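Visit Report: Holloway Shared Workshop, Hand-Held Gripper Build
Prepared for the Stedano Makers' Association
8/2/25

The Association was invited by the Holloway workshop to view its current build, a pair of hand-held grippers used to record demonstrations for a small robot arm. Members had asked in March for more information on projects of this kind, and the visit was arranged in response.

The build occupies one of the smaller rooms on the upper floor. Sessions are held there in the evening, after the main shop has closed.

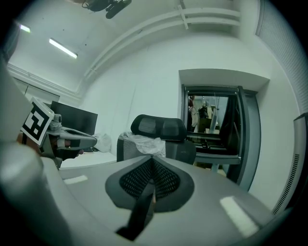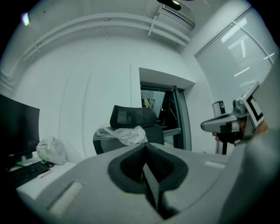 The grippers at work in the upper room.

The hosts began with the history of the project. The first version was assembled at a member's kitchen table and relied on a trigger taken from a garden sprayer. It worked for short periods, but the return spring wore out quickly and the fingers did not close evenly. The present version, known in the workshop as Mavow, is the fifth. Its printed parts take 27 hours to produce on one machine, and the hosts advise builders to print the finger linkages first, as these are the parts most often rejected.

Calibration received the most attention during the visit. Each printed marker must lie flat on its backing card. A marker that has bowed even slightly gives a poor position reading, and the hosts showed us plots from an early session in which the recorded path drifted to one side for this reason. They now glue the print to a stiff card, leave it under a weight overnight, and measure the printed square with calipers before it is mounted.

The second topic was the recording itself. A usable task needs 50 clean demonstrations, and the workshop's target for its first full set is 200. Operators change places after every 5 recordings. The hosts reported that fatigue shows in the data before the operator notices it, mainly as slower closing of the fingers and small corrections near the object.

The receiving end of the project is a tabletop arm named Brutell, kept downstairs in the main shop. It was not running on the day of our visit - a replacement motor for the wrist joint had been ordered and had not arrived. We were instead shown a recording of the arm placing wooden blocks in a tray. The motion was hesitant, and one block was dropped. The hosts attributed this to the short training set and expect to repeat the trial once the full set is complete.

Our members raised several questions on cost and safety. Most of the expense lies in the cameras and in the computer used for training. The arm is fitted with a stop button on a long cable, and no one may work within its reach while it is powered.

The Association has been offered the part files and the current assembly notes. Members who wish to borrow the printed copy may request it at the front desk. A second visit will be proposed when Brutell is running again.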